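Chapter 4
Small Islands, Odd Sizes

I spent most of my first field season being bitten by lizards. They weren't big lizards, or at least they weren't supposed to be, and I'd packed a set of little cloth bags that suited the ones I knew from the mainland. Then we landed on Anetti and the first animal I caught simply wouldn't fit. I had it half in the bag and half hanging off my thumb, and Stavros Stefanou, who was meant to be holding the ruler, was laughing too much to be any use at all.

It was the same species we'd been catching all week on the coast near Jalby. Same stripe down the side, same bad temper. But it was a good deal longer and it must have weighed twice as much. We caught 67 of them before the boat came back for us, and nearly every adult was larger than the biggest one in my mainland notebook. (I still have that notebook. There's a bloodstain on page two and I'm fairly sure it's mine.)

So what was going on? That's really what this chapter is about - why animals that end up on islands so often end up the wrong size.

I say "wrong" and I'll have to take that back in a minute, but it's how it feels when you first meet it. Elephants once lived on several Mediterranean islands, and some of them stood no taller than a large dog. There were dwarf hippos on Cyprus and dwarf mammoths off the coast of California. Meanwhile the small creatures seem to go the other way. Rats get bigger, some lizards get bigger, and on a few islands there were rabbits you'd have thought twice about picking up. Biologists call this the island rule: large animals tend to shrink and small ones tend to grow. Please underline "tend to", as the rule has plenty of exceptions and people have been arguing over them for decades.

Start with the big animals. An elephant on a continent can walk a long way when the grass runs out. On an island it walks until it gets to the beach. In a bad year the ones that need less food have a better chance of getting through it, and if there are no lions about then being huge isn't buying you much protection anyway. Give that enough generations and the whole population drifts downwards. No single elephant shrinks, of course! I mention it only because I get an essay every April in which one does. What changes is who leaves the most young behind, and so what the average animal looks like.

The small ones are harder to explain, and I'll own up now that I find them more interesting. A mouse on the mainland has good reason to be small. It can vanish down a crack when an owl or a weasel turns up, and it isn't competing with rabbits for a rabbit's sort of dinner. Take away the weasel and the rabbit and the crack matters less, while there's food going spare that a bigger body could make use of. A bigger mouse may also win more fights with other mice, and on a crowded little island there are a lot of other mice.

Our lizards fit this story quite nicely, up to a point. Anetti has no snakes. Neither does Makris, the next island along, and the lizards there are large as well. Norus has no snakes either, and I was so sure of what we'd find that I'd written the heading in my notebook before we got off the boat. The lizards on Norus were ordinary. We went back and measured 112 of them over two more seasons and they stayed ordinary.

It took me 12 years to come round to an explanation I'm happy with, and you may not be happy with it when you get there. It has to do with gulls, with how long the islands have been cut off, and with what the lizards eat in late summer when there are hardly any insects. We'll need a few tools first. The next section deals with how to measure body size fairly, and why weighing an animal that has just had its breakfast can lead you badly astray. After that we'll look at how fast size can change, using the Makris records, and then we'll go back to Norus with better questions than the ones I took the first time. Keep a pencil handy for the growth curves, and do draw them yourself before you turn to mine.
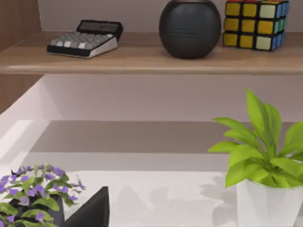
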